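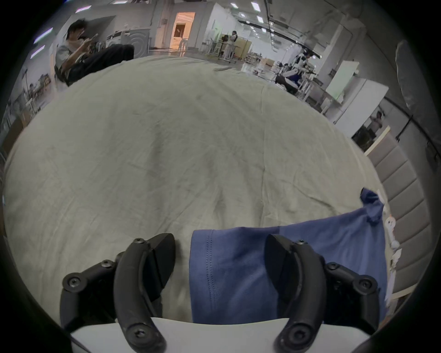

Baldur Frandsen remarked, before the group had finished signing in, that cloth would be the hardest material of the afternoon and that visitors should judge the demonstration accordingly. I have kept his advice in mind while preparing these notes.

Jan 13, 2025

The open day at Timirbridge was arranged in December and admitted 15 visitors per session. I attended the second. The organisers had asked that questions be held until each station had concluded, a rule observed for most of the visit.

## The garment table

The first station concerned the handling of clothing. A blue cotton garment lay folded on a large cream cloth, and a hand-held gripper with two curved black fingers was brought towards it. Our guide explained that the Indum programme records people performing household tasks with such tools, and that its present target is 2000 recordings of folding alone. At the time of our visit 1010 had been accepted.

I enquired what led to a recording being refused. The usual fault, we were told, is haste at the start, when the operator closes the fingers before they have reached the fabric. Wrinkled cloth is left as it is – the programme does not want a tidy surface every time.

## The wider floor

A white humanoid robot stood at a metal workbench with its arms extended over the bench. Several visitors had travelled chiefly to see it. I found the garment table of greater interest, having spent many years in commercial laundering at Drestberg, where we processed 600 pieces in a shift.

The Chang lecture followed and ran well over its allotted time, so the discussion of fabric weights was held over. Written questions may be lodged with the Timirbridge front office, and I have submitted two concerning fitted sheets.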